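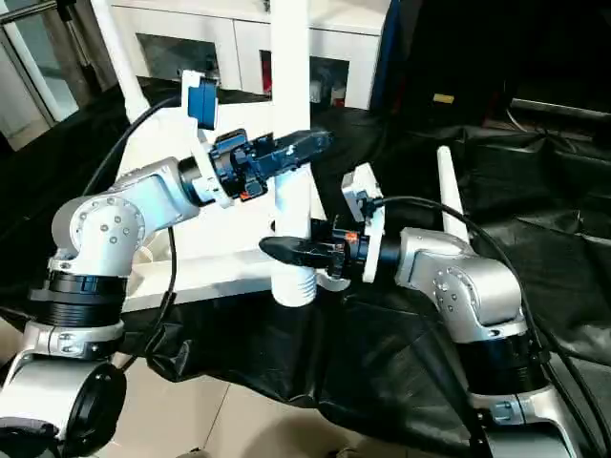
Table draped in black cloth

Table drape

A table drape is a loose cloth laid over a tabletop to change its color, soften its surface or hide what is stored underneath. Unlike a dining tablecloth, it is often left plain, and black is a great favorite: small, pale things stand out wonderfully against it, and a scratched old table disappears at once!

History

One of the most delightful early mentions comes from the Skudorstead household rolls of 1449, which list 3 black cloths "for the long board" and the wages of the woman who brushed them. Textile historian Ivana Retamal catalogued 124 surviving drapes from the town, many of them patched several times over (her drawings of the darning are a treat in themselves).

Use and care

Drapes may hang to the floor or stop just past the table edge. Black cloth shows lint and chalk very readily, so it is usually shaken out and brushed before use. Storing it rolled helps prevent fold lines.

See also: Runner, Table skirt, Baize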